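Workshop Table Gallery
20/07/2018
By Mahtab Rezaei

Welcome to our small gallery from the work room at Trurkitz. Hamidreza Vahidi and I keep here the pictures of our table and of the small things we sort and put away. Click slowly, the page is a little heavy – sorry for this.

1. The green container
Green plastic that lets the light through, with a crumpled gray cloth inside. The yellow thing beside the cloth is partly under the fold. I like these colors very much on the striped wood.
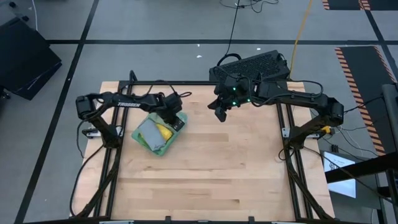 2. More pictures
The next part, about the shelves, will come in November. If you want a bigger print, please write to Hamidreza.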